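Handgreifer-Paar Plurley, kabelgebunden, mit schwarzen Zweifinger-Backen

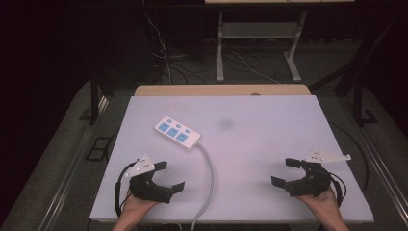
Plurley links und rechts über der weißen Testplatte, Finger geöffnet. Als Prüfobjekt dient eine Steckdosenleiste mit drei Steckplätzen.

Das Plurley-Paar besteht aus zwei Greifern, die man mit der Hand führt. Man macht damit die Bewegung vor, welche später ein zweiarmiger Aufbau ausführen soll. Wir bieten das Paar seit Juli an und haben es in unserer Werkstatt mit dem Modell Andex verglichen, das viele Kunden schon besitzen.

Ausführung
Farbe: schwarz, Montageplatte weiß
Form der Platte: dreieckig, mit kleinen Bohrungen
Finger: zwei pro Greifer, austauschbar
Gewicht pro Greifer: 228 g ohne Kabel
Maximale Öffnung: 81 mm
Anschluss: ein Kabel pro Greifer, seitlich
Lieferumfang: linker und rechter Greifer, zwei Kabel, 26 Schrauben für die Platten, gedruckte Anleitung

Vergleich mit Andex
Beide Modelle wurden mit den gleichen Aufgaben geprüft: Steckdosenleiste anheben, Leiste drehen, kleinen Schalter drücken, Kabel zur Seite legen. Die Prüfungen hat meine Kollegin Ludmila Štěpánek gemacht, ich selbst habe die Aufnahmen ausgewertet.

Beim Anheben der Leiste ist zwischen den zwei Modellen wenig Unterschied. Das Gehäuse ist glatt, und man muss auf beiden Seiten gleichmäßig drücken. Bei den Schaltern war Plurley besser, weil die Fingerspitze schmaler ist und man den Nachbarschalter nicht so leicht mitnimmt. Das Kabel ist für beide Modelle die schwierigste Aufgabe. Mit Andex bekommt man es etwas sicherer zu fassen, dort haben die Finger eine Rille. Für Plurley gibt es Finger mit Rille als Zubehör, die wir noch nicht geprüft haben.

Nach längerer Arbeit wird die Hand mit Andex früher müde. Der Schwerpunkt liegt dort weiter vorne. Wer kleine Hände hat, sollte trotzdem beide Modelle probieren, der Bügel von Plurley ist ziemlich weit.

Hinweise zur Montage
Auf die Dreiecksplatte passt die Kamerahalterung Rezende in der Größe 3. Die ältere Halterung Tondov passt nur mit Adapter. Die Schrauben bitte von Hand anziehen. Die Kabel sollen nach außen und dann nach unten laufen, damit zwischen den Greifern Platz bleibt. Auf einer hellen Unterlage sind schwarze Finger im Kamerabild gut zu erkennen, auf dunklem Tisch empfehlen wir die Finger in Grau.

Ersatzteile
Fingerpaar schwarz, Fingerpaar grau, Fingerpaar mit Rille, Dreiecksplatte, Kabel gerade, Kabel gewinkelt. Die gewinkelten Kabel sind ab 28. Februar wieder auf Lager.

Leihgeräte
Das Paar kann man vor dem Kauf zwei Wochen ausleihen. Die Miete wird beim Kauf angerechnet. Anfragen für Leihgeräte und Sammelbestellungen bitte an Mackenzie Pelletier, auf Deutsch oder Englisch.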